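Vovlow Gallery: The Sorting Corner

Home / Gallery / Storage and Sorting

Vovlow is the household sorting store at Fisirstead, on the lower floor of the old Hanberg building. Things come in by the box, get sorted, and go back out to a shelf, a drawer or a new home. The gallery is for people who would like to see the kind of items we handle and how the space is set out before they bring anything in.

Most of what we take is small enough to carry under one arm. Laptops, clocks, soft toys, kitchen bits and stationery make up the bulk of it. We don't take furniture, mattresses or anything that runs on gas. The store opens at 10 in the morning, and boxes can be left at the side door until we close.

Click on a picture to make it larger. Captions are underneath the headings.

1. Laptops, toys and a clock

A mixed lot. Four laptops, all closed – two white ones towards the back and two silver ones nearer the front. Two of them show the Apple logo and a couple have small stickers on the lid. The brown teddy bear is on its side by the back wall, and the peach-coloured bear head is over on the right with the teal alarm clock.

The red, white and black check on the walls is perforated board. The black hook rail takes cables and bags, and the white wire basket is for chargers and other small items. Both are empty here.

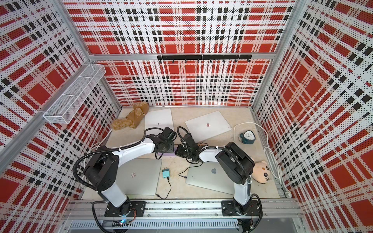 How the lots are sorted

Laptops are done first. Each one gets a paper tag with a lot number, and the charger is tagged to match if it came with one. Please take your own files off before you bring a laptop in, and sign out of any accounts. Stickers can stay on.

Soft toys go in a separate crate. We wash them at 40 degrees in a pillowcase and dry them flat, apart from any with a sound box inside, which are wiped by hand.

Clocks are given a new battery and left to run overnight. If they keep time they go on the shelf – if not, they go to the repair box. Lemma, the repair shop two doors down, collects that box at the end of the month.

Bringing things in

Use a box no longer than 60 cm so it fits on the trolley. Tape the bottom well and leave the top open. Wrap anything with a glass face in a tea towel or newspaper. We have over 100 empty boxes at the side door and you are welcome to take one.

Back to Gallery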